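Su Pick Station
Sunell handling equipment, light goods range

The Su is a fixed pick station for workplaces that handle small mixed goods by hand: returned toys, rental stock, display pieces, household items. One arm with a parallel gripper lifts single items from a table and sets them down at a taught position. It does not need fixtures or trays for the incoming side. Every station ships with a simulation package, so grasps can be checked against the customer's own item shapes before the arm is bolted down.

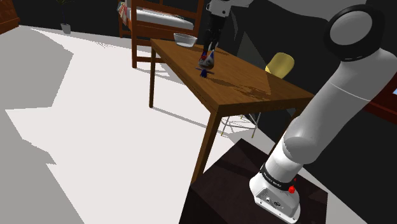
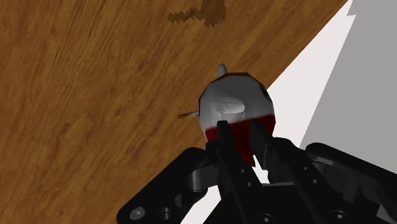 Simulated table work. First view: arm, gripper and toy-like figure at the table. Second view: gripper fingers at a gray and red object, close up.

What the station does

The Su picks one item at a time. Items may lie in any orientation, including near the edge of the work surface, provided the fingers have a clear approach from above. Items with thin projections (ears, pegs, handles, small arms) are supported. The grasp planner looks for the body of the item first and uses a projection only when the operator has marked it as strong enough to lift by.

Soft bags, liquids in open containers and items with exposed blades are outside the rated use.

Ratings

Payload at the fingers: 5 lb
Operator positions: 2
Item shapes held in the onboard library: 300
Time to teach a new shape, trained operator: 41 minutes
Mounting: floor platform, bolted
Power: single phase
Noise: below normal speech level at the operator positions

The teaching time includes the simulated trial and the first supervised picks on the floor. It does not include scanning. Scans can be made on the customer's own scanner and loaded as mesh files. A coarse mesh is usually sufficient, and simplified outlines with visible flat segments do not affect grasp planning as long as the overall width is correct.

What changes for the people at the table

Before a Su is installed, a returns table normally has two people on it. Both pick, both inspect, both place. After installation the picking and placing move to the arm. Inspection, cleaning and the decision to scrap or reshelve stay with people.

At the Endville site, where the Su replaced hand placing on the toy returns line, the two operators kept their stations and their shift pattern. One now inspects. The other handles exceptions and teaches new shapes. They trade places at the mid-shift break. Reaching across the table was the most common complaint on the old line, and the current layout removes it. Standing time did not change, and the site has since added seating at the inspection side.

Some parts of the job get harder. Exceptions arrive unevenly, and the exceptions operator may have a quiet half hour followed by a run of rejected grasps. We recommend that the line lead set the exceptions rule in writing: how many retries the arm gets, and who clears the item. The default is two retries.

Teaching is skilled work and should be graded as such. Sites that treated it as a spare-time task ended up with a poor library and a high retry rate. The training course covers mesh cleanup, approach direction, finger opening and release height. No programming background is required — most trainees come straight from the table.

Simulation package

The package runs on a standard desktop computer with a dedicated graphics card. It includes the arm, the gripper, a set of tables and a selection of room furniture for testing clearance. Customers may load their own room model. Check the following before exporting a grasp to the station:

Finger clearance to the table surface at full opening
Linkage clearance to neighboring items, bowls and bin rims
Table height, measured at the real table
Position of any chair kept on the far side

Renders are suitable for operator briefings. They are not a substitute for the supervised picks.

Options

Clarnach soft finger pads, for painted or glossy surfaces
Extended platform, for tables above standard height
Second display at the inspection side
Library transfer between stations at the same site

Clarnach pads wear faster on items with sharp seams. Inspect them at the start of each shift and replace them in pairs.

Ordering

Lead time depends on the platform option. Send table dimensions, a floor plan and a sample list of items with the request. Operator training for both positions is included in the price and is held at the customer's site — please schedule it before the old line is taken down.

Contact Sunell | Terms of sale | © Sunell, all rights reserved | Back to top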